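Ticket: left arm stalls with gripper down on laptop, desk tidy task
Cell: Pladomton bench
Opened by: Kekeli Tetteh
Opened: Tuesday, November 13, 2018
Status: open, workaround in place
Priority: high (was medium)

Fault

Left arm stops partway through the laptop step and sits there pushing. No e-stop, no red ring, no joint error on the pendant. Task runner says "waiting on contact" and never moves on. Right arm keeps going with its own step until it needs the left one, then it waits too. Whole cell just hangs.

First seen this morning. Left arm was fine in April when we signed off the new gripper fingers, same task file as far as I can tell. Checked the file history, nothing touched except a comment.

Steps to reproduce

Load desk tidy, layout B. Home both arms. Run from step 4. Happens maybe one run in three, more often when the laptop lands close to the mouse pad. Did 16 runs before lunch and stopped there, didn't like the noise from the wrist.

Log, tidied up a bit

- run 1 to 3 ok
- run 4 left arm down on lid, no release. Waited it out, timeout never fired. Stopped from the pendant
- power cycled left controller, re-homed, next run ok, one after that hung again
- swapped force sensor cable with the spare. No change
- swapped back
- slowed approach to 20 percent. Still hangs, just hangs slower
- took the laptop out of the layout altogether. No hangs. So it's the contact check and not the path

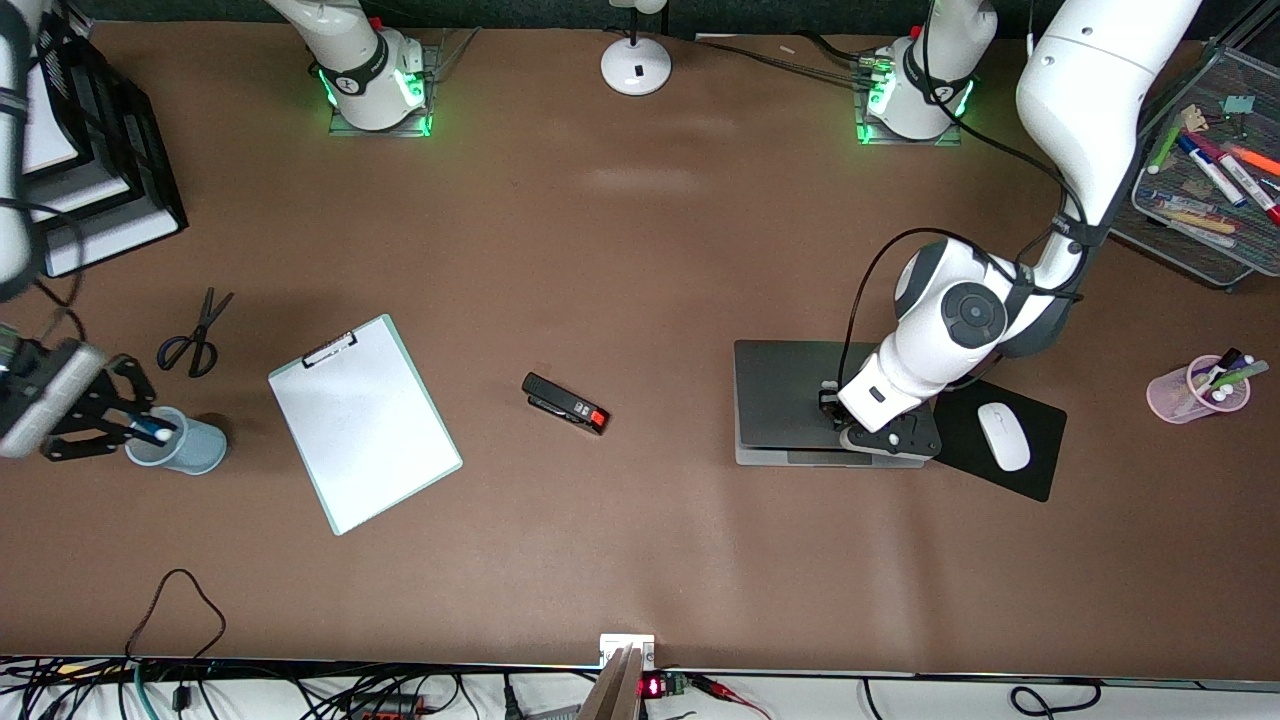

Layout B, laptop step, left arm on the lid and right arm at the blue cup.

Arm naming again for whoever picks this up: left and right are the ROBOT's left and right. From the camera its left arm is on the right hand side. Last ticket lost half a day to that.

What I think is going on

Contact threshold on the left arm is set in the task file but the controller has its own copy, and they don't match. Controller copy says 400, task file says 4. Units could be different, manual is no help, the Trernesell one has a table with no units on it at all. If the controller is waiting for a much bigger push than the task is willing to give, neither side ever calls it done. Would explain no error. Doesn't explain why it works two times out of three - unless the lid flexes differently depending on where the fingers land. Gripping point drifts toward the corner on some runs, havent worked out why.

Right arm has matching values in both places. Never hung on its own.

Safety note, please read

Ring stays GREEN the whole time this is happening. Green does not mean it is finished. The arm is still under power and still pressing, and it can let go and swing up when the stop is released. I had my hand in to grab the stapler on one of the early runs before I clued in. No contact, no injury, but it goes in the near miss book and I've put it in. Until this is closed:

- hands out of the workspace unless the stop is in and both controllers are off at the wall
- don't pull the laptop out from under the gripper
- don't leave the task looping while you go for coffee

Workaround

Use layout A, no laptop. If you need the laptop step, someone stands at the pendant and stops it by hand after about 20 seconds. Lid has no marks that I can find but I'd sooner not test our luck.

Update, after lunch

Rang Trernesell support. They want the raw controller log, not the runner log. Exported and sent. They asked for firmware too, left is one version behind right. No idea how that happend, both were meant to be done together. They say don't update the left until they've looked at the log. Fine.

Bostmont site has the same pair of arms, asked them to read off their threshold value. No reply yet.

Update, end of day

Bostmont got back, both of theirs match. Ours doesn't. Have not changed it, waiting on Trernesell. Cell is tagged out overnight, tag is on the pendant, key is in the drawer. Evening shift please don't clear the fault list, I need the timestamps.

To do

- written answer from Trernesell on units
- left firmware, once they give the OK
- timeout that really fires. Separate ticket, will link it
- some colour other than green for "holding force". Asked for this before

K.T.

Related tickets
Right gripper drops marker caps, layout A
Pendant loses connection after re-home
Ķēniņš camera mount works loose
Left controller fan noise
Runner timeout ignored on paused tasks

Pladomton Automation Support Desk | Contact the desk | Back to top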